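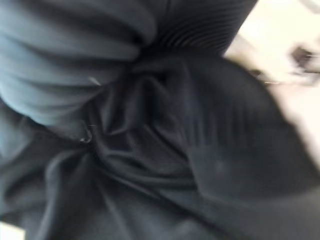

Gwilliam Laundry Fiber Study: Progress Report to the Clomia Fund

Submitted by Morven Ogilvie, February 27, 2026

Summary

The study measures the amount of textile fiber leaving household washing machines in the Gwilliam apartments and tests whether an external drain filter reduces it under ordinary use. Enrollment is closed at 56 households. The first measurement period, 16 weeks long, is complete. Almost 1200 wash loads have been logged with usable filter weights. Analysis of dark cotton loads is behind schedule for reasons given under Deviations. Spending is within the approved budget, and no extra funds are requested.

Work completed

Cirkance drain filters were fitted in all enrolled apartments. Each filter holds a removable mesh cartridge, which residents swap after a set number of loads and leave in a sealed bag at the collection point on the ground floor. Cartridges are dried at low heat, conditioned overnight at fixed humidity, and weighed on the same balance. The tare weight is subtracted from the result.

Residents record the load type, program, temperature, spin speed and detergent on a paper card. The card was shortened after the pilot. The earlier version asked for the fiber content on every care label, and most residents left the field blank. Load type is now recorded as one of three classes: mixed color, dark, or bedding and towels. Fiber content is sampled separately during home visits, where staff read the care labels on a small set of clothes selected by the resident.

Home visits followed the written protocol. Staff noted the machine model and the age given by the resident, checked the drain hose for leaks at the filter coupling, and collected any cards not yet handed in. Leaks were found at several couplings fitted in the first round of installation. The clamps were replaced with a wider type, and loads washed while a coupling was leaking have been excluded. 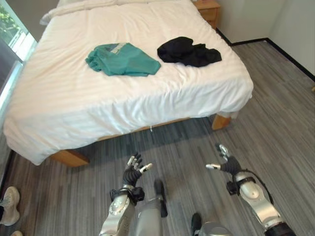
Figure 1. Shirt and black garment on a bed.

Preliminary results

The figures are still being checked and should not be quoted outside the fund. The direction of the results is clear enough to report.

Fiber mass per load falls with repeated washing of the same item, with the steepest drop over the first few washes. Bedding and towels produce more fiber per load than the other classes, but much of the difference disappears when results are expressed per kilogram of dry laundry. Wash temperature has a weaker effect than expected. Program length and the ratio of water to fabric explain more of the spread. Small loads on long programs give the highest release per kilogram.

Filter capture was compared with downstream water samples sent to the Grostov laboratory. Agreement is good for longer fibers. Short fragments pass through the mesh in larger amounts than the bench tests suggested, and the capture rate for that fraction will be reported separately from the total.

Deviations from the plan

Dark loads have the least complete data. Dye carried over onto the cartridge mesh makes optical fiber counts unreliable, and the first batch of images had to be rejected. Grostov has proposed a bleaching step before imaging. The step works on cotton fiber, but its effect on viscose has not been established, and weight data alone will be used for dark loads until it has.

A second deviation concerns the detergent supply. The plan called for all households to use the same liquid detergent. A number of residents asked to keep their own product on account of skin sensitivity. They remain in the study and are coded as a separate group.
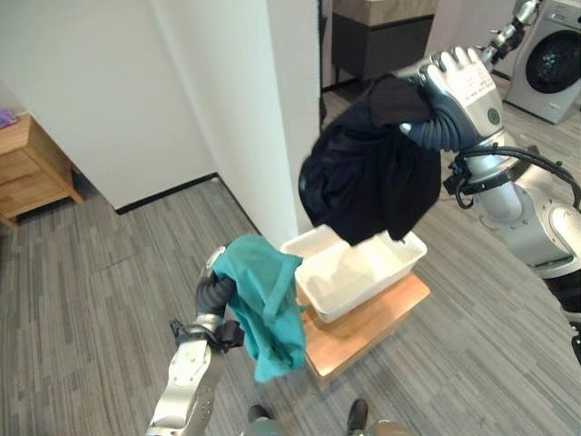 Kamrul Howlader asked, in comments on the draft of this report, whether households using their own detergent should count toward the main comparison at all, and whether the separate group is large enough to support any finding. The main comparison will be run with and without them, and both versions will appear in the final report. No separate finding on detergent is planned.

Next period

Cartridges will be removed from half of the apartments, selected at random, and replaced with an open housing of the same shape, so that flow resistance at the drain can be compared. Residents will be told that the housing has changed. Water sampling will move from the riser to the individual drain hose, which requires a new fitting. The fitting has been ordered and the landlord has approved the drawing.

The viscose bleaching trial will run in parallel at Grostov. If it fails, the optical counts for dark loads will be dropped from the deliverables, subject to the fund's agreement.

Budget

Installation came in under estimate. Laboratory charges ran over by a smaller amount, mainly from repeat imaging. The transfer between the two lines is within the limit that the grant terms allow without prior approval. A line-by-line statement is attached, with receipts for the replacement clamps.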